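Print this page | E-mail this page

Notes on the growth of salt crystals

In August the author resumed a small study of common salt grown from still brine. Two dishes were kept at Ercombe and two at Bralesard, under the same cover. The Ercombe dishes produced clear cubes; those at Bralesard gave hollow, stepped faces — the form known as a hopper crystal.

Such faces appear when the edges of a crystal grow faster than the centres. Torbjørn Kristiansen has suggested that draughts were responsible, and the point is accepted.
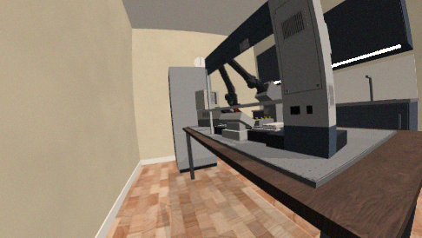
A further series of 107 crystals will therefore be grown under closed lids. Measurements will be entered in the Saralano notebook in the usual manner.

Contact | Copyright Torbjørn Kristiansen | Back to top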